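Home | Products | Manuals | Spare parts | Contact

Print this page | E-mail this page

Mustau Moneo tiered display stand
Section 2: Setting up and loading

Read this section through before you start. Two people are needed to lift the upper tier. Keep the packing until the stand is upright and level.

1. Choose a flat floor away from radiators and doors. Leave 70 cm clear at the front for customers to pass.
2. Stand both side frames upright and fit the cross rails. Tighten the bolts by hand only.
3. Check the stand with a spirit level and turn the feet until it sits true. Now tighten all the bolts with the key supplied.
4. Hook the upper tier over the rear rail and press down until both catches click.

CAUTION: Do not climb on the lower tier to reach the upper one.

5. Set the crates in place, lower tier first. Tilted crates must rest against the front lip.
6. Load heavy goods such as squashes straight into the crate – do not stack them above the slats. Carrots and other long vegetables can be heaped.

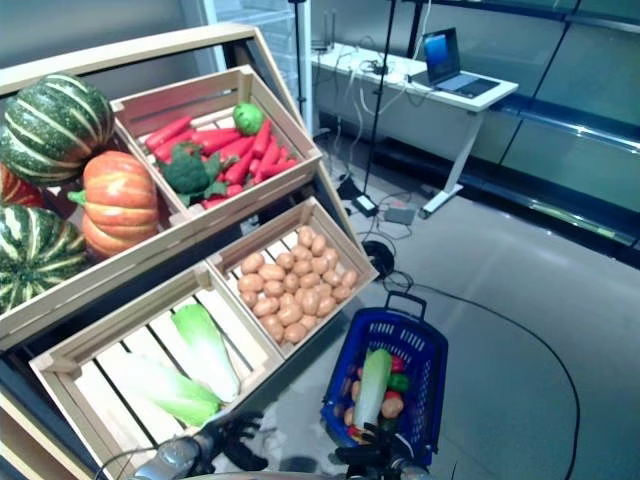
7. Push each crate gently from side to side. If it slides, fit the rubber pads from bag 9 under the corners.
8. Slide the price rail into the groove along the front edge. It fits one way round only.

Note: The price rail for the older Prado stand is shorter and will not stay in the groove. Order part 477 if yours is missing.
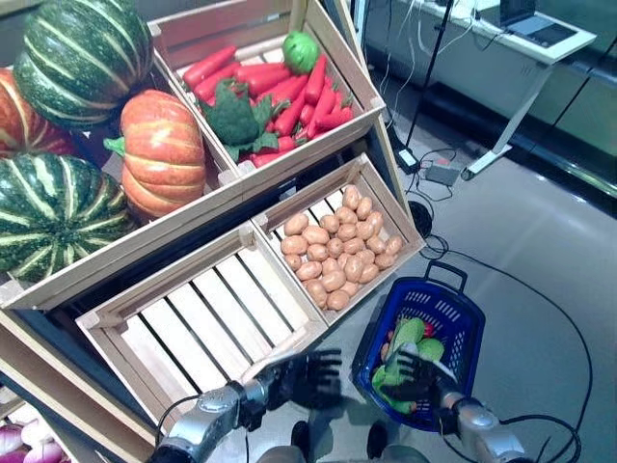
CARE AND CLEANING

Empty the crates before cleaning. Wipe the wood with a damp cloth and dry it straight away. Do not use bleach or a pressure washer.

Check the bolts once a month for the first season, then every June. Wood moves a little as it dries, and a bolt that was tight when fitted may need a quarter turn.

Small splinters can be rubbed down with fine sandpaper. Replace any slat that is split along its length – glue will not hold under load. Slats are sold singly by Pernow and come with screws.

Next: Section 3, Moving and storing the stand

Contact us | Copyright Mustau | Page updated Dec 28, 2024 | Back to top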